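Jirkalico to move chilled and fresh distribution to Osmont site

Osmont, 10 November 2018. Grocery wholesaler Jirkalico will combine its chilled and fresh distribution at a single warehouse in Osmont. The change affects deliveries to 181 independent stores. The company's existing depot at Gallagher will keep ambient goods and returns.

The Osmont building was leased in June and has 47 loading docks, of which 12 are reserved for inbound supplier traffic. Stores that now receive separate chilled and produce deliveries will receive one combined drop. Order cutoff times do not change.

"Two vehicles were going to the same back door on the same morning, and both were partly empty," said Krystyna Tomaszewski, Director of Logistics. "The combined routes let us fill the trucks and shorten the receiving window at the store."

Stock control at both sites will run on the Itano warehouse management system, already in use at Gallagher. Item numbers and case codes stay as they are. Suppliers sending electronic shipping notices must add the new site code before their first delivery to Osmont.

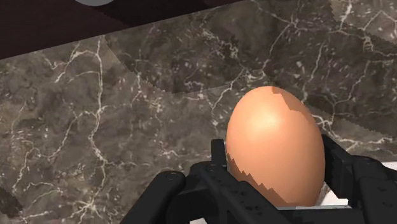

Jirkalico expects to transfer 70 positions from Gallagher. Employees who move will keep their seniority and current pay grade. Recruitment for a further 55 positions, mainly in picking and dock supervision, is under way.

Veikko Kettunen, currently deputy manager at Gallagher, has been appointed site manager at Osmont. He reports to Tomaszewski.

Delivery schedules will be sent to each store by its account manager. Suppliers with questions on booking slots should contact Doina Stan, Supplier Operations.

Media contact: Hubert Michalski, Corporate Communications, Jirkalico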